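Mumik Marble Mat, Large: Review

The Mumik is a big wipe-clean mat with a printed marble pattern, sold by Nillside for covering worktables, counters and craft benches. I bought one in September to go over a slotted metal bench that kept swallowing small parts. It cost 97 dollars with shipping.

The mat came rolled in a tube and held its curl longer than I wanted. Two of the corners stayed up overnight. I left it face down under some heavy books and by the next afternoon it was flat.

The print is better than I expected at this price. The background is white, and the veins run on the diagonal in tan, light brown and pale gray. Silver flatware and other small metal things are easy to find on it. Clear plastic is harder. A little see-through box nearly disappears against the white, and you end up looking for its edges.

The surface is glossy, and under an overhead lamp it throws back a bright patch on one side. Anything held over it also leaves a strong shadow. I moved my lamp twice and the patch moved with it. 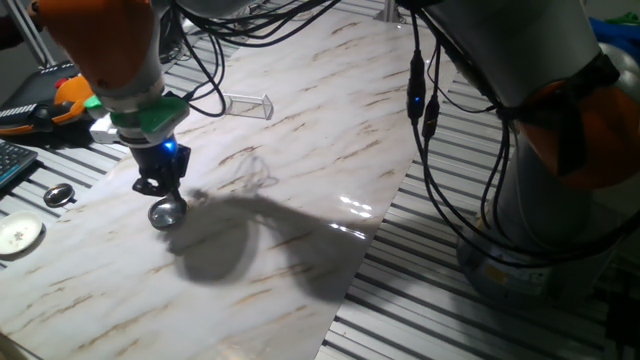 Cleaning and wear

Coffee and tomato sauce came off with a damp cloth. Ballpoint ink needed rubbing alcohol and left a faint line. I have no knife marks to report — I cut on a separate board, and the instructions say to do the same.

The underside grips well on wood and less well on metal rails. Mine slid a little until I put tape under the left edge.

Compared with the Lema

The Lema mat I used before was matte and had no glare, but it stained quickly and was too small for my bench. If you work under a strong light, I would still look at the Lema first. For the larger size and easier cleaning, I am keeping the Mumik.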